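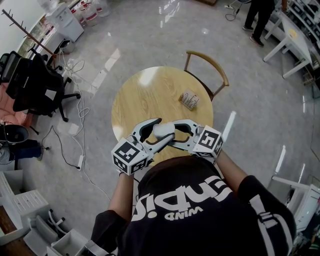
At the round table, Prendell

About Prendell

Prendell is an independent language school teaching Japanese and Vietnamese to adults. We run evening and daytime courses from beginner to upper intermediate, and a smaller number of one-to-one lessons for people preparing for a move or a job abroad.

The school was started by Toshiko Onishi, who had been teaching Japanese privately from her front room and had more students than chairs. She still takes the beginners' class on the first evening of every term and writes most of our reading material. Vietnamese was added later, when Trí Diệp joined us from a translation firm. He teaches all levels and marks the written work for the northern and southern dialect groups separately.

How we teach

Groups have no more than 20 students, and most are smaller than that. Classes start at 6.30 in the evening and finish at 8.15, with a short break for tea. Beginners in Japanese learn hiragana in the first four weeks and katakana in the next four. We don't use romanised text after that, and our handouts don't include it.

In Vietnamese we spend a lot of time on tones at the start. Students record themselves at home and bring the recording to class – a phone is good enough. Spelling comes quickly for most English speakers, listening takes longer, and the timetable allows for this.

Homework is set every week and should take an hour. We mark it by hand and give it back at the next class.

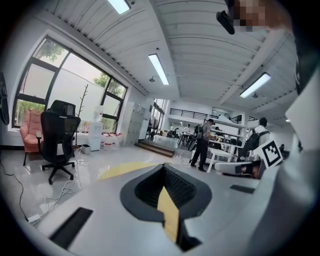

Do I need to buy a textbook before the first class?
Wait until you have met your teacher. We keep copies of each course book in the office, and you can borrow one for the first two weeks while you decide whether the level suits you.

The library

We have 1,377 books and magazines for students to borrow, including graded readers, cookery books, comics and a shelf of children's stories in Vietnamese. Yuzuki Nagano looks after the collection and the catalogue, called Erer, which you can search from home with your student number. Loans are for three weeks. Dictionaries stay in the building.

Fees and terms

We have three terms a year. Enrolment for the spring term opens in February and places are given in the order that forms reach us. Fees can be paid in full or monthly, and there is a lower rate for students under 25 and for anyone returning to the same language after a gap.

If you already speak some Japanese or Vietnamese, please ask for a level check before enrolling. It takes 20 minutes, can be done by phone, and is free. Office hours are 10.00 to 5.30 in term time.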